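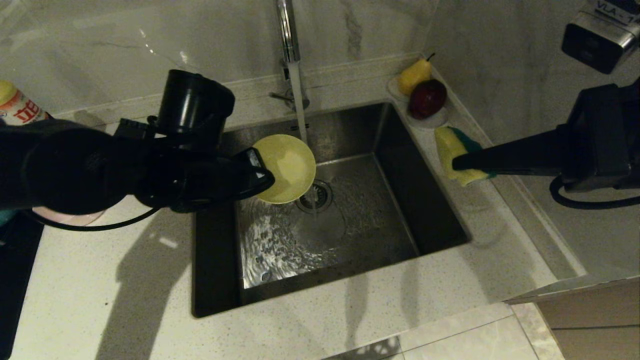 **Hornitz Smart Home Club, beginners' stream**

## Talk notes: leak sensors and smart plugs

Say hi, get the slides up, ask who already owns a smart plug. (Usually plenty of hands!)

Start with the leak sensor, my favourite gadget in the whole house. The Ondex is a little puck, it sits on the floor, it runs on a coin battery and it yells at your phone when its feet get wet. Setup takes 2 minutes. Hold the button, wait for the blue blink, give it a name you'll recognise at 3 am.
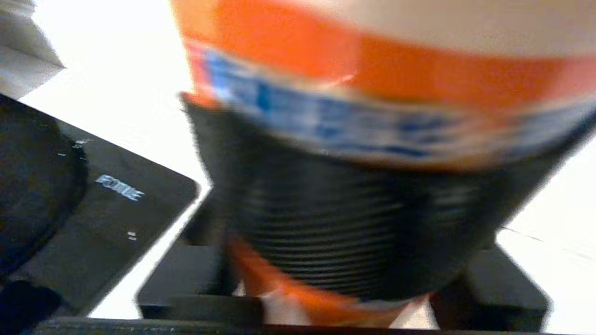
Name it by room and spot: "laundry, behind washer" beats "Sensor 4" every time. Then show the alert on my phone. Pass the spare puck around while I talk.

Next slide: where to put them.
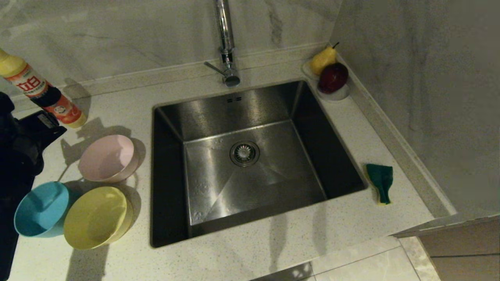
*Kitchen sink, drain and overflow.*

- in the cupboard under the sink, near the trap
- beside the hot water tank
- behind the toilet, if there's room

Now plugs. I love the Cinolport because it remembers its last state after a blackout, and it shows power use in colour on the app. My old bar fridge was drawing 41 watts, which got a gasp last time. Don't run heaters through it!

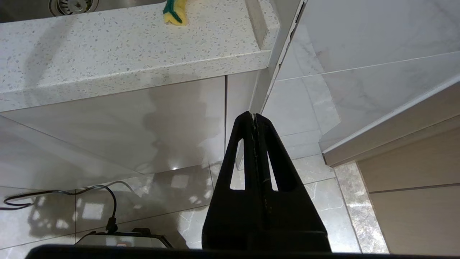

Then link the two. Sensor goes off, plug cuts power to the washer. Build it live in the Workneh hub app, and go slowly on the "if" screen, people get lost there.

Leave time for Wi-Fi questions. My log is up to 1,238 events now, so scroll through it if there's a lull. Handout has the 22 settings I changed from default.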